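Testing the Joro two-arm kit before you pay for it

The Joro brochure says the kit "learns a table in minutes". Treat that as a claim and check it yourself during the trial period.

1. Clear the table and set out your own objects. The Kellivis sample blocks that come in the crate are too easy.

2. Run one grasp 25 times without touching the settings. Write down every miss, including the ones the software logs as "retry".

3. Keep a boxed grocery item in the set. Stand it up for one run and lay it flat for the next.
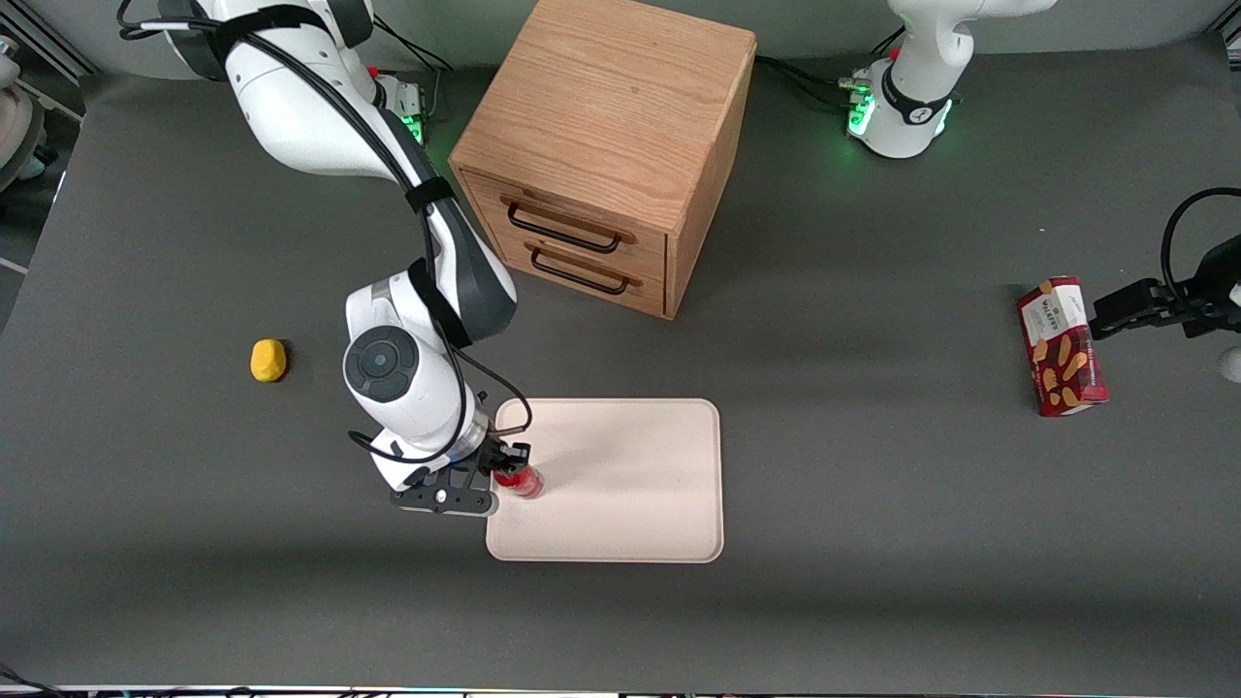
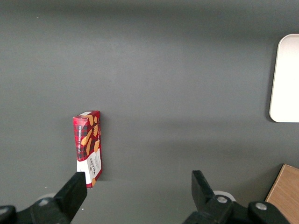
The Walkers box, upright in the first picture and on its side in the second.

4. Turn the box a little and repeat. If the rep wants to recalibrate first, let them, but time it. Ours took 9 minutes.

5. Compare the wrist view with the fixed view after each miss. The Dotus viewer opens both, though it's slow.

I'd want 10 clean runs in a row before signing anything. The service plan is a separate quote, so ask for it in writing.

Sarmīte Pētersons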